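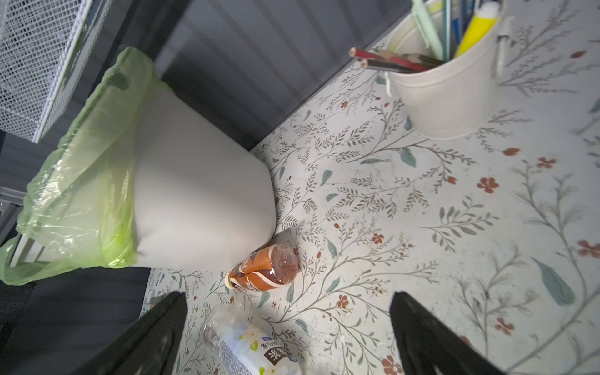

Bottle deposits should come back to Trurninari

Our town dropped its bottle deposit in June, and I think it was a mistake. The council's reasoning was that curbside pickup had made the deposit pointless. Everyone has a blue bin now, the argument went, so why make people haul bags back to the store for small change?

I live on Bustamante Street, two blocks from the bus stop, and I can see what has changed. When a bottle was worth something, it didn't stay on the ground long. A few people made regular rounds with carts. Kids picked up what was left after ball games. Those people have stopped coming, and the ditch by the bus stop shows it.

Curbside pickup works for what people drink at home, and even there it only works if they use it. A lot of households keep one can in the kitchen and everything goes into it. I did the same for years. It takes an extra trip to the garage to do it right, and at the end of the day most of us don't make the trip. A deposit gives you a reason to set the bottle aside.

It does nothing at all for what people drink in the car, at the park or at work. The blue bin is at home and the bottle is somewhere else.

The grocers didn't like the old system, and I understand why. The Wokier market on Main had to give up floor space for the return machine, which was sticky and broke down often. The clerks had to deal with it on top of their regular work. Small stores had it worse. If the deposit comes back, the stores should not have to carry it alone.

The town of Trerix, up the valley, handles it better. It has 9 return points, none of them inside a store. You drop off a tagged bag and the money goes on your account within 15 days. I used one while visiting my sister and it took less time than buying gas.

The council says a setup like that costs too much. Its own estimate was $2,780 a month to run a single site. That is real money for a town our size. We already pay $2,000 a month to a contractor to clean the roadsides, though, and the roadsides are not clean. I would start with one site behind the fire station and see what comes in.

I would also raise the deposit. A nickel meant something when I was a boy, and it doesn't now. Make it a dime, and put it on water and iced tea as well as soda and beer. The old rule left those out, and they are most of what I find in the ditch.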